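Equipment notebook, bench side
February 2025

Budget round again. Raili wants one page by the end of the month saying what we need, what we want, and which of those two I have been lying about. Writing it out here first so that Siiri and Joni can complain in the margins before she sees it.

Where we are. Two arms on the bench, both on the same black fingers we bought with the arms. Finger pads wear faster than I budgeted for. Last year I put in for one spare set and called it generous. We went through it by December and spent the rest of the month swapping the least bad fingers from arm to arm, like a family with one good coat.

So line one is fingers. Joni asked Cistetti for a price on 20 and got a reply the same afternoon, which either means they are efficient or that we are the only customer. Lead time 14 days. I would take that over the cheaper quote from Jia, where the lead time was described as "normal."

Line two, wrist cameras. We have no spare. If one goes, that arm is a coat rack until a new one clears purchasing. Asking for 2. Siiri thinks Raili will cut it to one. I think Raili will cut it to one and ask why I wrote 2. Fine.

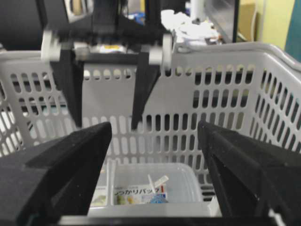 Line three is the one I expect to argue about. Bonifacio wants a proper set of bins from Eltasar, the kind with a data sheet and a drawing you can load into the planner. His point is that every time somebody brings in a different basket we lose a morning re-teaching approach heights. My point is that the bins cost 200 each and a household basket costs lunch. Also the slotted walls are the useful part. If the arms only ever see smooth walls, we will be back here next year asking for money to fix that.

Compromise, not yet agreed by anyone but me: buy one Eltasar bin for the repeatable runs, keep the household stuff for everything else, and write the inside dimensions on masking tape on the underside of each one. Tape is already in stock. I checked.

Small things to fold into consumables so they don't get a line of their own:
cable ties, the wide ones
pad adhesive (the current tube has set solid with the cap on)
food containers with lids, assorted, replace as they crack
labels

Not asking for a third arm. Aino asked whether we should "at least put it in so they can take it out." That worked once, in another building, under another manager. We also have nowhere to stand it.

Ela service contract: still undecided. They want a full year up front. We called them out one time last year and the fault was a loose plug. Paying for the contract would have made that visit free and no less embarrassing. Leaning no, but Joni should check what the visit rate is now before I put it in writing.

To do
Joni: Cistetti quote as a PDF, with shipping on it this time
Siiri: count the finger sets we'd still call usable, be harsh
Bonifacio: one paragraph on the bins, one, with the hours lost
me: draft page to Raili, leave out the coat jokes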